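Visit report: Stedora open day, Holholm site
15 Dec 2023

Stedora opened its Holholm site to prospective customers on Friday, and I went with Jennylyn Padilla from our facilities team. We wanted a look at Busteo, the outdoor delivery robot service they have been offering to campuses and business parks. Sign-in was at the side gate and took longer than it should have.

Dindo Lumbao, who runs the pilot program, gave the opening talk. Busteo is rented by the month and the customer does not own the robots. The base package is two robots, a charging dock and the route mapping. Each robot carries up to 14 kg. The quoted price is $2,000 per robot per month with a minimum term of 10 months. Repairs are included, tires are not.

We then saw the dock and the load compartment. The lid opens with a phone code, and Jennylyn got it on the second try. The compartment is deep enough for our mail crates but the opening is narrow, so the crates would have to go in on end. I asked about rain. Angelica Magbanua from engineering said the robots run in light rain and are called back in heavy rain – the customer can set that limit.

The part I found most useful was the session on route mapping. Stedora surveys every path before a robot is allowed on it, and the survey is charged once, by length. Curbs, joints in the concrete and planting along the edge all have to be marked. Angelica said that shade and low sun are checked too, and that people standing on a path are treated as obstacles to wait for or go around, depending on the width left.
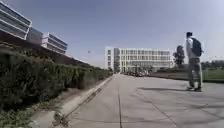

Concrete path between the hedge and the lawn, looking toward the white four-story building.

Our own paths are narrower than this, and the one behind the print shop has steps. Dindo said steps rule a route out and offered a site check in place of a quote by email.

Still open: who answers alarms after hours, and whether the 86-page service agreement can be shortened for a trial. Jennylyn has the agreement and will send her comments to Poppy Goodall in purchasing before the break.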